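Motorsport Operations, Session 9
Tire data and what it can't tell you
Handout prepared by Ruth Crabtree, for use with the Pindel hill circuit files

Read this before you open the spreadsheet. Last year half the group opened the spreadsheet first and came back with a theory.

1. The claim

Teams like to say that a race was "won on tire wear." The Pindel files are often used to back this up. They cover 193 laps by two club cars, the Alico and the Kollo, over one test weekend in December. The Kollo loses less time per lap late in a run, so its setup is said to be kinder to the rear tires. Maybe. I would want a lot more before I put money into copying it.

2. What is in the files

Lap times, fuel at the start of each run, track temperature twice a day, and the driver's notes. Tire pressures are there for the Alico only. Vasilis Ionescu drove the Alico throughout. The Kollo was shared by Marin Ivanov and Man-sik Oh, and the sheet does not always say which of them was in the car.

3. Fuel

A car gets lighter as it burns fuel, so it should get faster. Worn tires make it slower. The lap time shows you the two added together. The Kollo began most of its long runs with 50 liters, the Alico with 20. Work out what that does to the late laps before you say a word about rubber.

The usual fuel correction is a flat number of seconds per liter. Where did the number come from? In the Pindel report it is borrowed from another track, with no source given.

4. Traffic and drivers

Slow laps were removed "by eye." I don't trust this. If you drop slow laps late in a run, you are dropping the wear you set out to measure. Put them back and plot again - the gap between the cars shrinks to around a third of what the report shows.

Driver notes are useful but they are written after the driver has seen the times. Treat "rears felt good" with care.

5. For next session

Redo the long-run plot with all laps in. Write one page on whether the claim holds up. "We can't tell" is an acceptable answer if you show why. Costel Babić's chapter on stint length is worth reading, though he is too fond of averages.

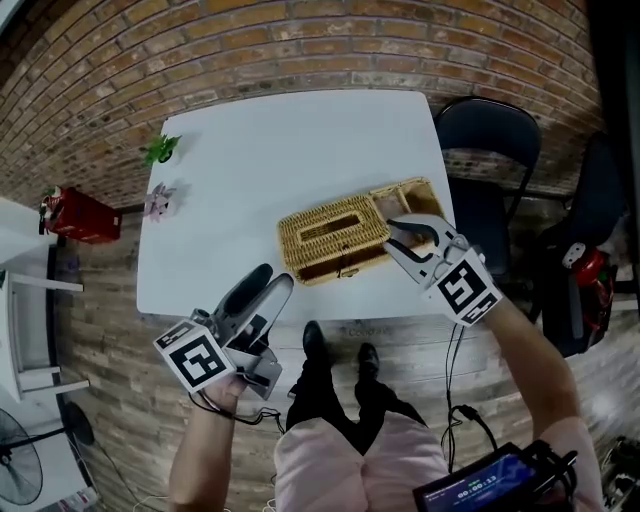
Wicker basket on a white table, brick wall behind.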